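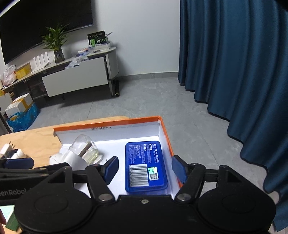
On August 31, 2025, Tormod Hellström wrote:

> Dear all,
>
> I have read the draft rules on original packaging and I am not persuaded by section 6. It asks every branch to keep the outer box of every item in the lending collection for as long as the item is on loan to the public. At Brøndum we have one closet for the collection and one shelf in the back office. The boxes take up more space than the things that came in them.
>
> I would also ask what the boxes are for. Borrowers do not take them home. They are used when an item goes back to the supplier, and at our branch that has been a rare event. If the hard case is sound and the instructions have been copied, I see little reason to hold on to the cardboard.
>
> Could section 6 be limited to items still under warranty?
>
> Tormod Hellström

Dear Tormod, dear colleagues,

Thank you for this comment. Several branches have written on the same point, and I am replying to the full list so that everyone works from the same answer.

The request is reasonable and section 6 will be changed. The revised text will require branches to keep the outer box until the warranty has ended, or for the first 16 months after the item is entered in the catalog if no warranty period is stated. After that the branch may flatten and recycle the box at its own discretion. Branches with room to spare may of course keep boxes longer.

I would, however, ask that the following be done before any box is discarded.

First, the label information should be copied into the catalog record. Our review of the collection in March found 113 records with no model number at all. In many of these cases the number had been printed only on the carton, and the carton was gone. Staff at Girnar spent a good part of the spring writing to suppliers to recover details that would have taken a minute to type in at the start. The field for the model number is now mandatory for new records, and we ask branches to fill it in for older ones as items come back from loan.

Second, text in other languages needs attention. A growing share of what we buy arrives with its printed matter in Chinese, German or Polish, sometimes with an English leaflet and sometimes without. Where the only instructions are on the box or the lid of a case, please copy the full text and send it to the central office with the catalog number. Sushil Kushwaha keeps the list of staff and outside readers who can translate for us. Translations are normally returned within 10 working days. Until one has been received, the item should be marked "not for loan" in the catalog, even when its use seems plain. Warnings about children, heat and cleaning products are easily missed by someone who is guessing.

Third, barcode labels and supplier stickers on hard cases should be left in place. Some branches have been peeling them off to make space for our own label. The supplier's code is often the quickest way to order a spare part, and the adhesive tends to take the surface with it. Our label should go on a clear area of the case, where there is one, and otherwise on the card tag tied to the handle or strap. Small cases with neither handle nor strap can go in a labeled cloth bag. Bags are available from Istow on request.

Magdolna Pálfi has raised a related matter, namely what to do with molded inserts and trays. These should stay with the item and be lent out with it. They are the simplest way for a borrower to see that all parts are present before returning a set, and the return desk relies on them too. If an insert is broken, please report it as you would a missing part.

On the question of space at Brøndum, I understand the difficulty. The basement at Istow has dry shelving that is not fully used, and Dénes Veres has agreed to receive boxes from branches that cannot store them. They should be sent flat where the construction allows it, with the catalog number written on an outside panel in marker. Boxes with a fitted lining should not be forced flat – they tend to tear at the corners and are then of no use for a return shipment. They can travel with the regular book delivery, but please tell the driver's desk the day before if there will be more than 6 in one load.

The schedule of charges is unaffected. Borrowers are charged for missing parts and damaged cases as listed in the annex to the lending terms. They are not charged for outer packaging, and any branch that has been doing so is asked to stop and to cancel open charges of this kind.

One smaller correction to the draft: the table in section 4 gives Grikorlow as a pickup point for oversized items. Grikorlow closed to the public for repairs in March and does not have a reopening date. Oversized items should be collected from Girnar for the time being. The table will be corrected in the same revision – my thanks to the two readers who pointed it out.

The amended draft will be placed in the shared folder under the same file name. Comments on wording may be sent to me directly. Comments on substance should come to the list, with the section number in the subject line.

With kind regards,

Vaughn Park
Lending Collection Office, Istow

Contact the list owner | © Istow District Libraries | Back to top

Recent messages in this list
Draft rules on original packaging, section 4: pickup points
Replacement straps and card tags, order form
Re: Sewing machine needles, are these consumables?
Girnar return desk: change of opening hours
Catalog fields that are now mandatory
Re: Borrowers under 16 and power tools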